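White cloth should hang

I have washed and hung white cloth for most of my adult life, first in the country where I was born and now in Humside, and I have an opinion about it which my neighbours find a little severe. I think that white cloth should hang. It should hang when it dries, and where it is possible it should also hang afterwards, in the open, where a person can see it and touch it. The linen cupboard with its tight square piles is in my view a bad place for it, and the tumble dryer is worse.

When I moved into my present flat I was given a tour of the building by the letting office, and the dryer in the cellar was presented as the best thing in it. I used it for one winter. My towels became thinner, that I could accept, but what I could not accept was what happened to the edges. A hem is two or three layers of cloth held by a thread, and the layers do not shrink by the same amount. After some months in the dryer the edge of every pillowcase was like a small wave. I ironed the waves down and they came back. Since that winter I have used a line in the yard, and in the cold months a wooden pole across the bathroom, and my edges are straight again, at least on the things I bought later.

The usual answer is that a line takes time. I do not deny this. To hang a sheet well takes perhaps as long as to drink half a cup of tea, and then one has to look at the sky now and then. But I would ask what the saved time is used for in most houses. In mine, in that winter, it was used for ironing.

There is a second matter, and it concerns the other things in the basket. People of my age were taught to separate white from dark, and many younger people have been told that modern washing liquids make this unnecessary. I believe they have been told wrongly. One pair of dark socks at 40 may do no harm that you can see on the same day. Do it every week and the white moves slowly towards the colour of old newspaper, and because it moves slowly you do not notice until you lay a new cloth beside it. Knitted things are the worst for this. They are made of loops, and loops hold loose fibre and let it go again in the water. A ribbed knit has more surface than it seems to have, with all those small valleys, and each valley keeps its fluff.

I would not ask people to stop wearing dark knitwear. I wear it myself, and I think that dark ribs next to plain white are one of the handsomest sights there is, as long as the two meet in the air and never in the drum. 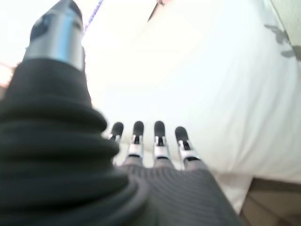 Dark grey ribbed knit, with white behind it.

My rule at home is simple enough. White goes alone, at 60, and with nothing else in the drum, not even the pale blue shirt that everybody calls "almost white". Dark knits go cold, inside out, in a bag, and they dry flat on a towel that is old already. I know that 60 has become an unpopular number. My electricity supplier sends me letters about it. For shirts and trousers I follow the letters. For sheets, and for kitchen cloths which have touched raw onion and butter, I do not, and I would rather wash less often and wash properly.

Then there is the question of which cloth to buy in the first place, and here I become more severe still. In Plendale there is a draper called Dierckx where I go when I need anything by the metre. It is a narrow shop and the rolls stand upright against the wall, so that the ends hang down a little and you can judge them. The cloth I buy there is a plain white cotton, article 3035, and it comes 115 centimetres wide. That is too narrow for a bed and a little too wide for a tea towel, and so for years I thought it an impractical width. I have changed my mind. It makes a good curtain for a small window, it makes a tablecloth for a kitchen table of the folding kind, and cut down the middle it makes two roller towels with almost nothing left over. It is not expensive. It is also not soft on the first day, and this is the reason, I suspect, why it sells slowly.

On the other side of the same shop, on a shelf with its own little lamp, lies the bed linen named Hindia, with a thread count of 1000 printed on the band in gold. I have nothing against those who enjoy it. I was given a set once and I kept it for several summers. It was very smooth, and heavy when wet, so heavy that my line sank in the middle and the corner of the sheet went into the flower pots. It took until evening to dry on a day when my own cotton needed only the morning. A high number on the band tells you that many threads were pressed into a small space, and air does not pass there easily, neither in the yard nor in the bed. For a cloth that must hang, I want space between the threads. You should be able to hold it to the window and see that it is daytime.

My third complaint is about hems. The plain hem, turned twice and stitched once, is disappearing from cheap household cloth, and in its place comes an overlocked edge, which is only a sort of fence of thread around a raw cut. Such an edge has no weight. A cloth with a proper hem falls straight when it hangs, and the hand finds the bottom of it without looking, also in a dark bathroom. Touching a cloth usually begins there, from below, at the lowest part. In the picture the dark fingertips are just under the hem of the white fabric, or already against it, and the tallest finger of the row is the third one. It is the same place where I would begin myself. I notice too the knit over the back of the hand, a green so dark that it is nearly black, and how it bunches where the fingers start, while the white cloth keeps to its own side and has only to hang. Two textiles with quite different duties: the one must bend with whatever is inside it, and the other must fall.
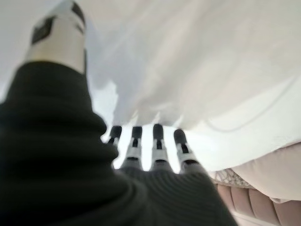

Folding is where my friends stop agreeing with me completely. They have seen the films in which a fitted sheet becomes a perfect envelope, and they would like to have a shelf of such envelopes. I admit that it is nice to look at. But a fold that is pressed under the weight of ten other folded things for half a year becomes a line, and the line goes yellow before the rest. My mother's best tablecloth has a cross on it from this, very faint, and no washing has taken it away. She kept the cloth for important guests and there were not many. If it had hung over the back of a door, and been used in June for a cake with the family, it would perhaps have a stain from a cherry, but I would prefer the cherry.

So what I do, and what I recommend, is to keep out as much as the house allows. Two towels on the rail, the tablecloth over a round pole, kitchen cloths on hooks by their loops (sew the loop in the middle of the long side -- in the corner it pulls the cloth crooked). The sheets I do fold, I am not a fanatic, but loosely and only in half and half again, and I put the newly washed ones at the bottom so that all of them have their turn. This needs more room than the envelopes. I gave up one shelf of preserving jars for it.

I have been told that hanging cloth gathers dust, and that a house with white things on every rail looks like the back of a hospital. About the dust it is true, in a small degree, if the cloth hangs for months. The remedy is to use it. As for the hospital, I believe people say this when they have not lived with it. White cotton by a window changes all day long; it is bluish in the morning and by four in the afternoon, in my kitchen, it has the colour of the wall opposite, which is brick. A closed cupboard door stays the same from breakfast until night.

One thing I have not been able to solve. The rail in the bathroom is fixed too low, so that a cloth of the full 115 centimetres touches the floor when it hangs single, and if it hangs double it dries badly at the fold. I have asked the letting office whether I may move the rail. They answered that the tiles cannot be drilled, and reminded me of the dryer in the cellar. For the moment I pin up the lower corner with a clothes peg, and I turn the cloth at noon.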